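6/11/24 – madder on cotton velvet, second go

Starting with the weights so I don't lose them again. Velvet 329 g dry, cut from the Skandau bolt, the heavier one. Weighed after a night in the back room, so whatever moisture it had, it had. The April pieces were weighed straight out of the dryer and I think that threw the percentages. Not going back to fix those.

Scour: soda ash and a squirt of the plain detergent, simmer, three changes of water. First water came off yellow like weak tea, second less, third nearly clear. Bolt says "prepared for dyeing". It is not prepared for dyeing. Efe Mohammed says scour everything no matter what the label claims and I'm coming around to that. Rinsed warm then cool. Velvet gets very heavy wet, use the big tongs and two hands, lift dont drag. Dragging crushed the pile on one corner and the corner has stayed crushed.

Tannin: overnight in the gray tub, lid on. Turned it twice in the evening and once in the morning. Fabric came out a dull cream.

Alum: aluminum acetate this time, not plain alum. Dissolved in hot water in the small pot first, then into the tub. Stirred a lot for the first half hour, then forgot it over lunch. Hung on the rack to dry, pile side out, no folding. Chalk dip after, then rinsed until the water was clear. Chalk is a mess on velvet. It sits down in the pile and you think it's gone and then there's a white bloom when it dries. Brushed it with the soft shoe brush, with the nap, seemed OK.

Dyebath: 60 percent ground madder to weight of fabric, from the Arabzadeh bag (opened in April, kept in the dark since). Soaked in warm water the evening before in a stocking. Do the stocking properly next time, mine had a run in it and there are specks of root all through the bath. On flat cotton they rinse off. On velvet they do not, I was picking them out with tweezers.

Heat is the whole thing. Brought it up from cool over an hour, held at 60 C, three hours. The probe on the Beton burner reads high so I went by the glass thermometer, and those two disagreed all afternoon. At one point the pot got away from me while I was on the phone, up past 70, pulled it off the heat right away. Could be where the brown came in. Could be the water too, our tap is hard and I'd already used chalk.

Left it in the bath to cool overnight. Rinsed, washed, rinsed, laid flat on towels.

Swatches, all clipped on the card behind the door:

A – first hour only. Peach. Pretty, no use to us.
B – two hours. Salmon going orange. Slightly streaky at the cut edge.
C – full time plus overnight. Brick, more red than I wanted, brown in the shadows.
D – as C, then a quick dip in the leftover weld bath, 100 ml to a small jar topped up with water. Much closer. Warm, less pink.
E – as D with a touch of iron. Killed it. Do not do this again.

Daylight at the window and the lamp over the bench give two different colors for D. At the window it's orange, under the lamp it goes rusty. Looked at it both ways pile up and pile down and that moves it more than the lamp does. Efe held it at arm's length, said "pumpkin", and went home.

Things to buy: stockings, pH strips, another pair of long gloves (left one leaks at the thumb), more weld. Ask Flustell if the cotton piping cord comes undyed by the spool, the cut lengths are too short for a whole cushion and I'm not joining cord in the middle of a side again. The cord needs the same scour and mordant as the velvet or it'll come up paler. Found that out in April.

Also someone moved the tannin jar to the shelf above the sink. Please not there, steam gets in it and it cakes. 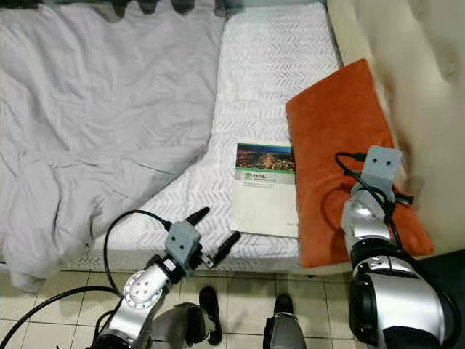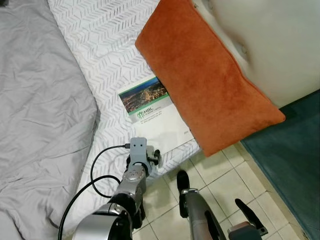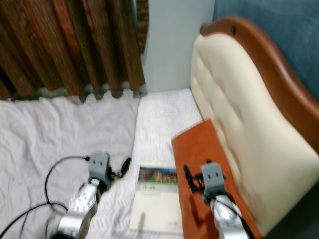
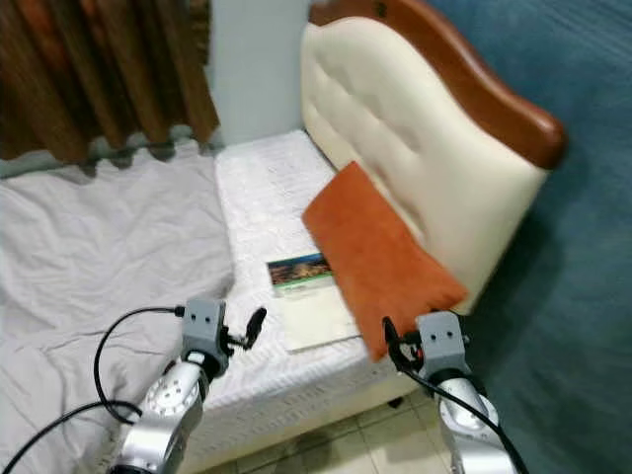 Next bath is the one that matters, so writing down the aim while I still have it straight. D is the base recipe, weld dip a bit longer, no iron, lower heat for the last hour. Color I'm after is the burnt orange of the pillow on the white mattress cover in the second picture, piping and all, with that bit of light and dark you get off the nap. C is too red for it and B too pink. D beside it on the screen is near enough that I'd stop there for depth and only push the yellow. Screen is not a color card, I know. Still going to cut a fresh swatch and look at it against plain white, the card behind the door is beige and makes everything look pinker than it is.

Pile direction: mark it on the back in pencil BEFORE scouring. Pencil survived the whole thing on swatch B, chalk marker was gone by the second rinse. Front and back panels both run top to bottom, zipper at the bottom seam.

Rub test on C after drying, white cloth, dry rub fine, damp rub left a faint orange smear. Needs another wash or two before anybody leans on it in a white shirt. Light test strips taped in the south window, half covered with foil. Leave them alone please.

Bath not dumped yet, bucket with the lid by the drain. Might get a peach off it. Skandau remnant is scoured and hanging, still needs tanin.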